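4.2 Small toys and where they end up

Of all the things people put away in our study, soft toys surprised us the most, and they became our favorite part of the data. We had expected toys to go into the nearest box. In many homes they went somewhere much more particular: a soup bowl, a saucer, the lid of a pot that had lost its pot. Chaltu Yilma began calling these spots "landing dishes" during the February visits, and the name stuck.

A landing dish is any shallow, open vessel that a household uses to gather small items at the end of the day. We logged 359 tidying episodes with at least one soft toy, and in 321 of them the toy was given a place of its own, apart from blocks, pens and coins. That is a wonderful amount of care for objects that often fit in one hand! Parents in the Nodirska homes told us that a toy with a face "shouldn't go in with the hard stuff," and several children corrected us when we did it wrong.

Shape seems to matter as well. Deep boxes hide a small toy, and a hidden toy gets asked for at bedtime. A shallow dish with a raised rim keeps it in sight and stops it from rolling off the table, so the search is short (up to 40 seconds in the homes we timed, against several minutes for boxes). Color mattered less than we had guessed, although pale toys were easier to spot on a tinted dish than on a bare white table. Figure 3 shows a toy and a dish of the kind we mean, side by side on a plain tabletop.

We return to lidded containers in Section 4.3, where the pattern is messier and, to our minds, just as interesting.
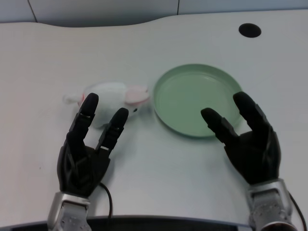
Figure 3. A small white plush toy and an empty, shallow green dish on a white table.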